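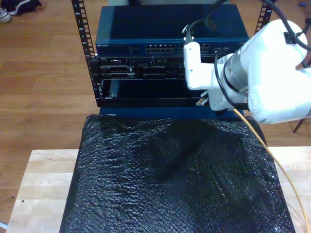
Small open rack: what goes in the tray, and how do you color your cables?

Home Networking > Racks and Cabling

mossgate
Posted 18 July 2022

So I finally have a little open-frame rack and I'm way too happy about it! Blue Netgear switch at the top, a black unit with all the connector slots right under it, and then a tray that's mostly empty for now. The frame is a Betetti, bought secondhand from a guy in Siton who was moving and wanted it out of his garage (he threw in a bag of cage nuts, bless him).

Two things I keep going back and forth on. First, the tray. I was going to put the modem in there, but then the power brick has to live somewhere too, and I hate bricks dangling. Second, cable color. I bought a bunch of yellow Ethernet cables from Hyun when they were clearing out stock, and only later remembered that my fiber is yellow too. Is that going to drive me nuts, or am I overthinking it?

Depth is tight, by the way. It's going in a hall closet with a vacuum cleaner and the winter coats, and the vacuum is not moving. I've been told.

ridgeline_rat
Nice little setup. I'd leave the tray alone until you've lived with it a month. Mine filled up with adapters and a label maker and now I can't get to anything behind it.

On color, please don't mix yellow with yellow. I did it at my old place and spent a whole evening tracing one run with a flashlight in my teeth. Fiber gets yellow, copper gets anything else. Blue is cheap everywhere.

tinroof
Disagree with the above. You can tell them apart by feel in the dark: the fiber is skinny, the Ethernet is fat and has a big molded boot on it. I've had both in yellow for 3 years and never once grabbed the wrong one. Sell the yellow cables and you'll lose money for no reason.

ridgeline_rat
By feel, sure, when you've got a handful. Try it with 40 of them behind a switch.

tinroof
It's a hall closet. There's a vacuum in it.

mossgate
The vacuum is staying out of this, haha. I don't have anywhere near 40, more like a dozen if I count the ones for the bedrooms. I might keep the yellow ones and put flags on them. Does anybody like the wraparound labels? The flag kind catch on everything.

kettle_and_cat5
Wraparound, always, and put one on each end before you plug anything in. I write the room name, not a port number, and that way I can move stuff around on the switch without redoing the labels. Also leave a finger's width of bare jacket between the boot and the label or it'll peel when the cable bends.

What boots do those have, mossgate? I got a batch of Zirnska cables in June with boots so fat that two neighbors wouldn't sit side by side in my patch panel. Had to shave one with a utility knife, very elegant.

mossgate
Ribbed yellow ones, pretty chunky where they meet the plug. The plug is clear, so I can see the colored wires inside, and I love that. There's a small slot in the boot too, around the middle.
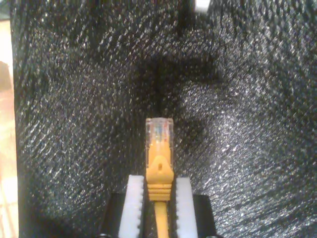 kettle_and_cat5
How long are you cutting or buying the ones that go between the switch and the unit under it?

mossgate
The shortest I have is 11 inches, and I'm using those for anything that stays inside the rack. The longer ones are only for gear outside the closet.

tinroof
11 is good. People buy the 3 foot ones "just in case" and end up with a bird's nest hanging down the front. With the gear stacked right together like that you want just enough for a soft curve.

ridgeline_rat
Okay, that I agree with. I'd go a tiny bit longer for the ones on the outside end, so you can slide the unit forward without unplugging the lot.

One more thing on the fiber. Don't zip tie it! Hook-and-loop, and keep it loose. I route mine down the opposite side from the copper so nobody yanks it when they're pulling on something else, and give it a big lazy loop at the bottom. Tight corners are asking for trouble.

mossgate
Good call, I have a roll of hook-and-loop from the holiday lights. Fiber on the right, then, and copper down the left.

And the tray? Does anybody run a modem in theirs, or is it all junk drawers?

kettle_and_cat5
Modem in mine, brick screwed to the wall on a little strap next to it. It's been fine. Leave some air over the top of it, and keep the coats off the rack in winter.

ridgeline_rat
Junk drawer. I stand by it.

mossgate
Modem it is. I'm printing labels tonight, and tinroof, the yellow ones are staying. If I end up in there with a flashlight in my teeth I'll come back and say so.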